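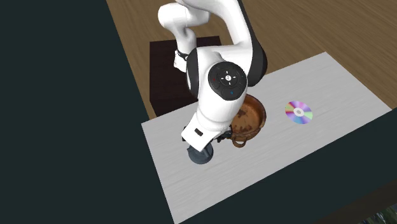 Home | Teams | Schedule | Tickets | News

LONDLOW RUGBY OPENS SPRING CAMP WITH A NEW LOOK UP FRONT

May 2025

Hi everybody, Wian Mathebula here, head coach at Londlow Rugby. The office usually writes these, but I asked if I could do this one myself because I've been grinning since camp opened and I wanted to tell you why!

First, the big news. Unathi Dlamini is our new captain. She takes over from Dineo Joubert, who is staying on as a player and moving from prop to hooker (her idea, and I wish I'd had it first). Dineo started 37 matches for us with the armband on, and she still talks more than anyone in the scrum, so don't expect things to get quieter.

We went full contact on the second morning. The forwards were sharp and the backs dropped too many balls, and they heard about it from me. Our lineout was a mess back in February when we lost to Venter, so we've spent most of our time there. Tarmo Eglītis has joined us as lineout coach and he has thrown out nearly every call we had. I'm still learning the new ones. Unathi had them down by lunch.

"We know what went wrong against Venter and we've all watched it plenty," Unathi told me when I asked her for something to put in here. "I just want to get out there and play Jemach."

So do I. Jemach comes to our place for the opener, and they're big, fast and very good at slowing the ball down. We have two players nursing sore hamstrings and I won't rush either of them back. Johannes Zwane, our trainer, will make that call and I'll try not to bug him every hour.

Tickets for the opener are on sale now at the Zindero Park box office. We have 864 seats in the main stand, plus the grass bank if you'd rather bring a blanket. The first 100 kids through the gate get a team scarf, and players will be signing by the clubhouse after the match.

Come say hi. I'll be the one pacing.

Contact: Londlow Rugby media office, Zindero Park | © Londlow Rugby | Back to top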